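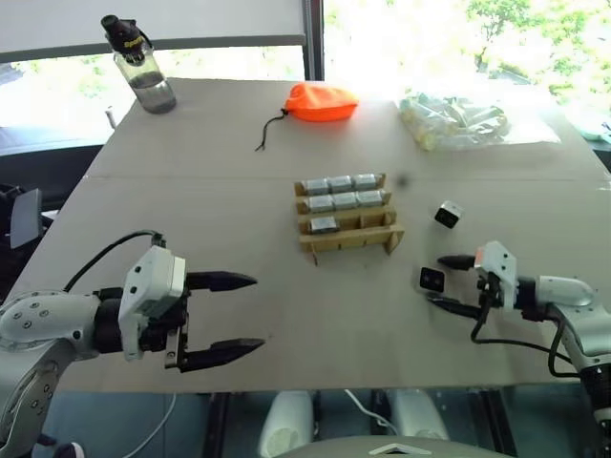

4.3 What visitors saw, and what they could have concluded

The open day at the Korico site on 28 August 2023 was the largest of the four events in our sample. The organizers had room for 500 visitors and admitted them in groups of 16, each of which spent a short time at the bimanual station before moving on to the next room. The task was modest: small silver pieces, a tiered rack, two arms with parallel grippers (Fig. 3). We attended as ordinary visitors and did not ask for access to the logs until the event was over.

Our first concern is with the word "autonomous," which appeared on the Korico leaflet and in the spoken introduction. Neither source said whether it covered the whole task or only the motion between grasp and release. Those are very different claims. A system that is handed its next target by a person at a keyboard may look, from behind a rope, exactly like one that chooses the target for itself. In the exit survey, 200 visitors returned a usable form, and most of them took the broader reading. We can't fault them for that – the leaflet invited it.

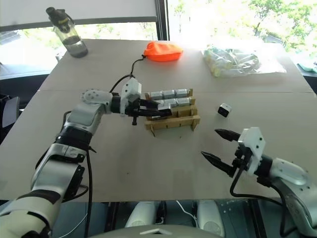

Figure 3. Bimanual station, Korico open day. The left gripper holds a small silver cylindrical object over the tiered rack; the right gripper is open and empty.

A second concern is the role of the right arm. The introduction described the station as a test of two-handed coordination, and the presence of two arms does suggest as much. But a pair of arms over one table is not evidence of coordination. For that, one would want to see a handover, or one arm steadying a part while the other works on it, and our notes record neither during the sessions we watched. The Zolham demonstration (Section 4.1) had the same weakness, although its hosts were more careful with their wording.

Third, the layout favored the machine. Items placed in a slotted rack have a limited choice of positions, and much of the difficulty of grasping goes away once position is limited. The pouch and the plastic bag toward the back of the table would have made a harder test. Soft and crinkled things are where we would expect a controller of this type to struggle, and we heard no claim from the hosts about either one.

Korico later told us that the controller had been trained on 2320 episodes. We report the figure as it was given to us. It says little without a matching count of failed trials under the conditions visitors saw, and our request for that count was still open when we submitted this draft in September.

None of this shows that the station performed badly. Our complaint is that a visitor had no means of telling. At Moussa, a plain sheet taped beside the table listed attempts, successes and operator interventions, updated by hand after each group. It was untidy and now and then a group behind, yet it gave people more to reason with than the Korico leaflet did. Soltell, the fourth host, published nothing of the kind and is treated separately in Section 4.4.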